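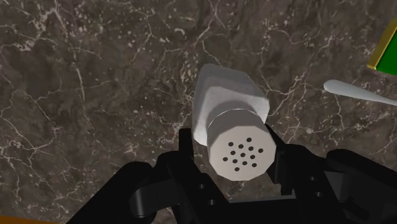 Geerts > Datasets > Kitchen Counter > README

# Nondero counter set

Hello, and thank you for finding your way to this card! The set holds 900 simulated episodes of a robot arm doing small jobs on a kitchen counter, the kind that eat up a morning in a staff canteen. Everything is rendered. We built it for the canteen at Masesero, where Riet Timmermans has run the counter since before any of us were hired, and a good deal of what follows comes from long talks with her over coffee.

## What the crew told us

We went in thinking people would want help with cooking. They wanted help with the putting back - the shakers, the sponges, the spoons that drift all over the place once lunch is under way. Riet's crew gets 34 tables ready before opening, and she would much prefer to have them out talking to guests (several of the regulars come mostly for the talking, she says). 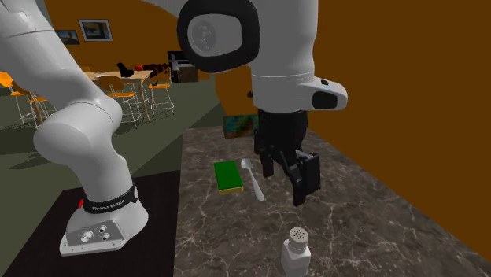

v. 2, no. 3 - p. 4

The usual props are a spoon, a sponge with a green scouring top and a salt shaker, all on a marble counter within reach of the arm. Episodes last up to 60 seconds. Please don't read staffing numbers into any of this. Roos Smits sat down with the crew on a Thursday to go over the rota, and what they agreed is that the early shift keeps its hours and that two people learn to supervise the arm, with the training paid. One of them was quite nervous about it and is now the person we call when the Sterudeo loader won't start.

Things still open: who signs off when the arm stops halfway through a job, and whether the late shift gets the same training. We'll add to this card once the crew has decided.
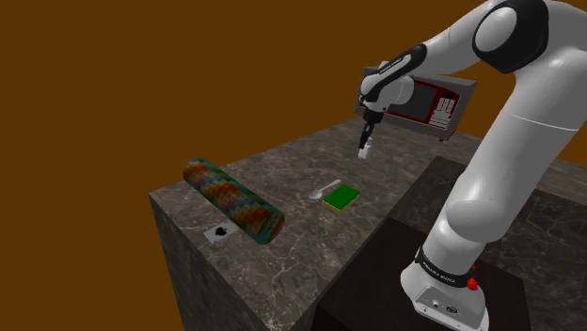 ## Loading the data

Unpack the archive next to the Sterudeo loader and point it at the top folder. Each episode has its own folder with the camera views and a short text file giving the task in plain words, as the crew would say it. We held back 30 episodes for testing, so please leave those out of training. Corrections to the task wording are very welcome - send them to Roos, who passes them on to the canteen.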